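Visit report: writing surfaces at the Olvera building, Kuvstead

The open day ran from 10 a.m. and registration was at the east entrance, not the main one shown on the invitation. Visitors arriving by bus should get off at the stop after the roundabout. I lost a quarter of an hour to this and missed the opening remarks, so anything said there is not covered below.

The purpose of my visit was narrow. We are replacing the wall boards on our second floor next year and I wanted to see installed boards that had been in daily use, as opposed to sample squares on a counter. Olvera has fitted out its teaching and project rooms over several years with more than one board type, and all of them were open to walk into during the day. The lobby had a supplier table from Narker, with leaflets and cut samples, and a short talk on surface care was given before lunch.

Ground floor

The large rooms on the ground floor have the oldest boards, melamine-faced, installed when the building opened. They are being kept until the next refit. Condition varies by room. In the corner seminar room the coating has dulled in a broad oval at shoulder height, where most writing happens, and the outer margins are still close to new. Wiping with a dry eraser left a visible haze in the oval and almost none at the margins. I did the same test in the adjoining room with the same eraser and got a similar result.

The staff member on duty said that solvent cleaner had been used on these boards for a long time, on a weekly schedule, before the instructions were changed. They now use water and a microfiber cloth, with cleaner held back for stains. Whether the dull area comes from the cleaner or from ordinary wear could not be established on the day.

One detail worth copying: the boards are hung with the lower edge at 900 mm above the floor. Our current ones are higher, and the top third is used only by tall people and by anyone willing to stand on a chair. At 900 mm a seated person can reach the lower part without strain, and there is still enough clearance for a low cabinet under the tray.

Stairwell and second floor

No boards in the stairwell itself, but the landings have glass panels, back-painted in a pale green. They look good from a distance. Up close the writing throws a faint double edge, as the ink sits on the front of the glass and its shadow falls on the paint behind. This is noticeable with fine-tip markers and hardly matters with broad ones. The panels do not take ordinary magnets. A bowl of stronger ones was provided on the window ledge and they held a single sheet of paper, though two sheets slid down slowly.

The second floor has sliding boards on a double track. I did not spend long there. The tracks were noisy and the front panel stopped short of its end position in both rooms I tried.

Third floor

The project rooms are on the third floor and these were the reason for the trip. According to the leaflet the boards are Narker enameled steel, with a Clokberg rail along the bottom. The rail is a plain gray metal section that runs the full width of the board, and it is sold separately. I spent most of my time in room 321.

The surface in 321 is a high-gloss one and the room is lit from overhead. Both facts matter together. From the doorway the light fixtures show up in the board as bright patches with soft edges, and a line of writing that runs through one of them has to be read from a different position. Moving a step to the side shifts the patch but does not remove it. Other points noted while standing at the board were the gray residue left behind by wiping, and a marker kept on the board itself with clear tape, tip down, next to a round red disc.

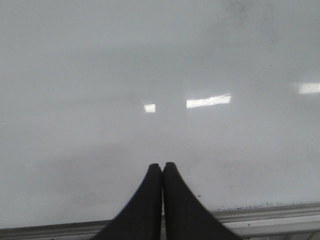 Room 321, whiteboard.

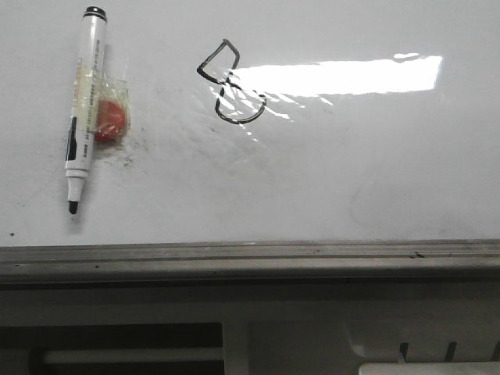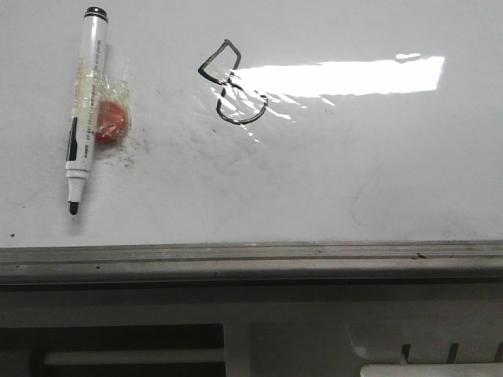 I asked about glare on this floor and was told that a matte version of the same board exists and was considered. The objection was cleaning. Matte surfaces hold more pigment in the texture and need a damp wipe more often, and the project groups rarely have a damp cloth at hand. The compromise they would make now is to keep the gloss board and change the lighting: fixtures set parallel to the board and closer to the wall, with a separate switch for the front row. That work has not been priced. In our own rooms the front row is already on a separate switch, so we may be better placed than they are.

Storage of markers was a subject in itself. A rail is the obvious place, but markers left lying on it get knocked to the floor or carried off to another room. Caps that are not pushed fully home are the other problem, and that depends on the users more than on the storage. The staff view was that markers should be kept level if possible, or tip down, and never tip up for long periods, as the tip starves of ink. I had heard this before without seeing it written anywhere. The Narker leaflet recommends level storage and does not mention tip down at all.

Clokberg sells a clip-on holder for the rail. It was on the lobby table and I tried it on the sample section. It grips well and can be moved with one hand. It takes up to 6 markers of standard barrel width, fewer if the chisel-tip type with the thicker barrel is used. The price quoted was higher than I would have guessed for a molded part. A shallow tray liner in felt was also shown, intended to stop rolling. It will collect ink dust and I would not order it.

Wiping tests

With permission I made a set of simple marks on the boards in three of the third-floor rooms and wiped them after fixed intervals: immediately, after the talk, and just before leaving. All marks were made with the same black marker, which I brought myself. The method was rough and the results should be read that way.

Immediate wiping was clean in every room with a fresh eraser. With the eraser supplied in the room, which was loaded with old pigment, each wipe left a gray film spreading outward from the writing. The film came off with a water-damp cloth and no pressure.

After the talk, the lines wiped off in one pass, with a slight ghost on one board near the edge of the rail. A second pass cleared it.

Before leaving, at a little past three in the afternoon, one pass left a ghost on all of the boards, and the damp cloth removed it on all but one. On that board the ghost lay over an area that had been scuffed. I used a drop of the supplier's cleaner and it went.

My reading is that the eraser matters more than the board. Olvera replaces the felt pads once a term. The care talk recommended changing them after 50 full-board wipes, a figure I cannot imagine anyone tracking. Pads with peel-off layers were shown and seem the practical answer - a layer is pulled away when it looks dirty, and the cost per layer is low.

Care talk

The talk was held in the ground-floor meeting room and lasted longer than announced. It was mostly sensible. Main points as I noted them:

New boards should have any protective film removed before the installers leave. Film left on for months becomes hard to lift at the corners and leaves adhesive behind.

Tape residue is to be taken off with a plastic scraper and then cleaner. Metal blades were ruled out for melamine, and discouraged for enamel near the edges, where the surface can chip.

Permanent marker can be overwritten with dry-erase ink and wiped while fresh. This was demonstrated and it worked on the second attempt.

Paper towels are acceptable on enamel and should be kept away from melamine.

Hand cream and food grease cause a share of the complaints about boards that will not take ink. The affected area beads the line or breaks it up. Washing with warm water and a little dish soap, then rinsing, is the first thing to try. I intend to try it on our board by the kitchen door before we write that one off.

There was a question about repainting old boards with a dry-erase coating. The speaker advised against it for any room in daily use and had no samples of it.

Practical matters

Coffee was available in the lobby all day. Lunch was sandwiches, and they ran out early. The elevator was in use for a furniture delivery until late morning, so plan on the stairs if the same arrangement is made next time. Parking behind the building is metered and the meter takes cards only.

The organizers expect to repeat the open day next November. I would go again only if the lighting in the third-floor rooms has been changed by then, to see the difference with the same boards in place.

Recommendation

Enameled steel, gloss, lower edge at 900 mm, with the plain rail. Order the clip-on holders for two rooms first and see whether they stay in use. Layered eraser pads throughout. Before the order is placed, hang a gloss sample panel in our north room for a week with the lights as they are, and have people sit in the back row and read from it in the morning and again after dark.

Still open: delivery time from Narker, who makes the wall fixings, and whether the rail can be cut on site. I have written to them about all of these and will add the answers to this report when they arrive.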